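Questions I Get About the Kart Team

I get the same handful of emails every winter, so I finally typed up my answers. If yours isn't covered, write to me through the contact form and I'll get to it between parts orders.

Who's driving this season?

Soledad Alcaraz is back in the senior kart for the full Roltby schedule, and Iker Sarmiento is moving up from juniors to run four races with us. Just the four for now! He has school, and his mom and I shook hands on that number.

Are you going to Korncombe again?

Yes, and I can't wait. It's bumpy and the last corner eats tires, but Soledad loves the place. We skipped Bradell last year over the engine rule and we'll probably skip it again unless they bring theirs in line with everybody else's.

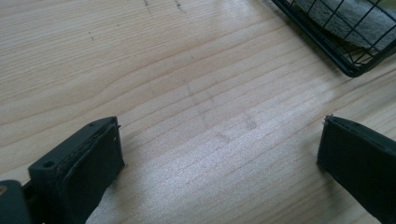 They've told me they're looking at it for February. I'd like to believe that, but I've already booked the rooms for Korncombe, so that's where our money is going.

What does a season cost?

More than I tell my sister. Tires are the big one, then entry fees, then gas for the van. I put 2000 dollars aside for engine work and it's almost always gone by the halfway point. If you're just starting out, buy a used kart from somebody who's quitting and spend what's left on practice days.

Can I come help on race day?

Please do! You'll need a pit pass, closed-toe shoes and some patience with me before qualifying.

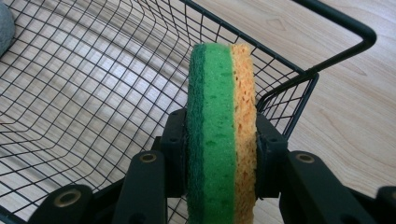 Kart washing is usually where new helpers start, and I'm fussy about it. Mud goes first, with a soft brush and plain water, well away from the carb and the air box. For the side pods I like a sponge with a green scouring side and a yellow-orange side – yellow-orange on the number panels, please, and save the scouring side for the floor tray. Then dry everything and oil the chain.

Do you take new drivers?

Not this year, sorry. Two karts is all I can look after. Try the Montoya club, they run a beginner day with loaner karts and 20 minutes of track time per group, and they're really kind to nervous kids (and nervous parents).

Last updated 2022-01-03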